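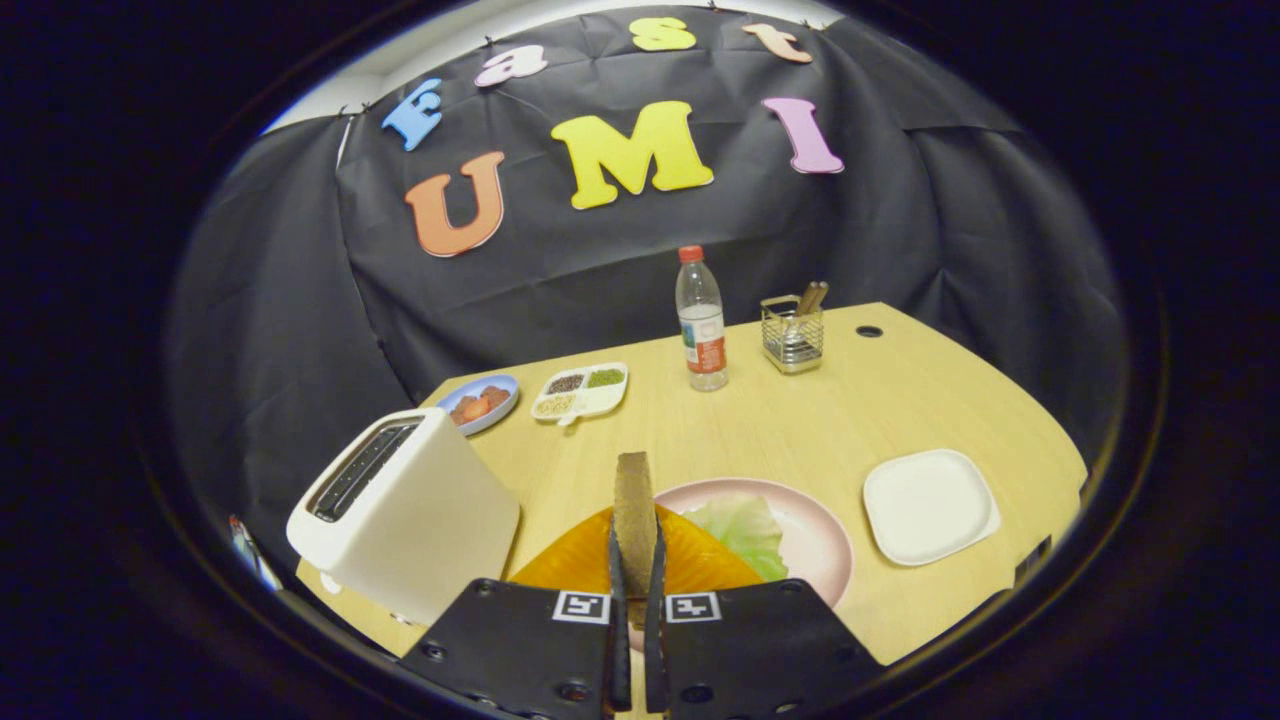
チューリッヒ、2021年10月4日

共同工房Sallow、手持ち式2指グリッパー「Birby」の製作資料を公開

会員制の共同工房Sallowは、会員のLorenz Gislerが工房内で製作した手持ち式の2指グリッパー「Birby」について、部品表、組立手順、印刷用データの公開を始めました。個人が自宅や近所の工房で組み立てられることを前提にした資料で、営利目的でなければ無償で利用できます。

Birbyは、人が手に持って物をつかみ、その動きをカメラで記録するための道具です。黒い樹脂製のハウジング2個に細い指を1本ずつ取り付け、各ハウジングに白黒の正方形マーカーを貼ります。マーカーの位置を映像から読み取り、指の開き具合を求めます。カメラには魚眼レンズを使い、指先とその周囲の作業台が同時に映るようにしています。

試用は朝食の支度を題材に行っています。作業台にトースター、レタスをのせた皿、穀物や種子を入れた仕切り皿などを置き、焼いた茶色のパンを指の間に立てて挟みます。パンは力を入れすぎると割れ、弱いと滑り落ちるため、指の形と握りの重さを決めるうえで参考になる食材でした。

製作は工房の共用3Dプリンターと一般的な手工具で進めました。ハウジングの設計は9回改めています。初期の版では握りの戻りが遅く、長く使うと親指が疲れるという声が会員から出たため、ばねの取付位置を後ろへ移しました。現在の版の部品点数は、ねじを含めて132点です。9月末までに記録した把持動作は2,641回で、この記録の一覧も資料に含まれます。

Gislerは次のように述べています。「最初は自分の台所で使うつもりで作り始めました。工房に持ち込んでからは、ほかの会員が握って気づいた点をその日のうちに直せたので、作業が早く進みました。指先はまだ改良の余地があります。薄い皿の縁をつかむのが苦手です」

映像の整理には、同じ工房で開発しているソフトウェア「Wista」を使用しています。Wistaは記録した映像を動作ごとに区切り、マーカーが読み取れなかった区間に印を付けます。現時点では英語版のみで、日本語の操作説明は準備中です。

組立済み製品の販売予定はありません。印刷設備を持たない方には、樹脂部品のみを実費で頒布します。受付は工房の窓口で行い、郵送にも対応します。

資料の入手方法と頒布の申込みについては、Sallow受付の「Birby」担当までお問い合わせください。工房での試用を希望される場合は、事前の予約が必要です。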